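Section 2. Setting Up the Skedik 614 Label Printer

2.1 Placement
1. Set the printer on a flat, level surface that does not shake.
2. Leave 14 inches of free space above the lid so it can open fully.
3. Keep the unit out of direct sunlight.

CAUTION: Do not place the printer on its side. The roll can slip off its spindle and damage the feed gear.
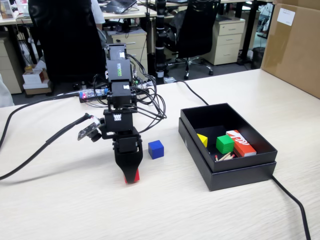 2.2 Loading the Roll
1. Press both lid tabs and lift.
2. Slide the roll onto the spindle with the printable side facing up.
3. Pull 2 inches of liner through the exit slot.
4. Close the lid until both tabs click.

Note: Ledow rolls hold 200 labels. Other rolls may be used if the core fits the spindle without force.

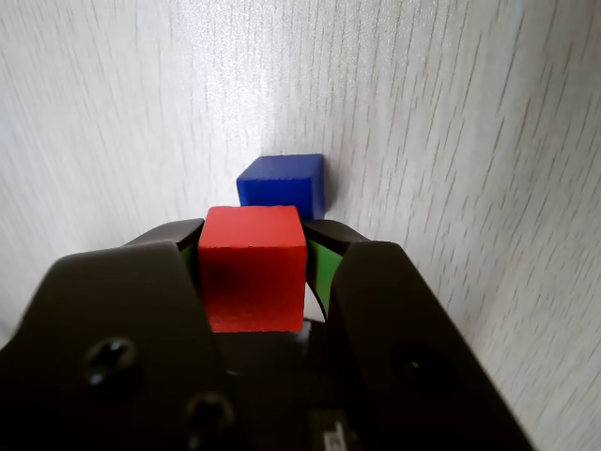
2.3 Power and First Test
1. Confirm that the power switch is set to OFF.
2. Plug the adapter into the printer, then into the wall outlet.
3. Set the switch to ON and wait for the steady green light.
4. Hold the FEED button until a test label prints.

If the test label is blank, the roll is upside down. Repeat 2.2.

2.4 Cable Routing
1. Run the data cable behind the work surface where possible.
2. Avoid sharp bends near the plug.

CAUTION: Disconnect power before moving any cable.

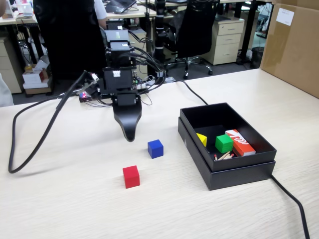

Figure 2-1. Cables on a tabletop.

For paper jams, see Section 5.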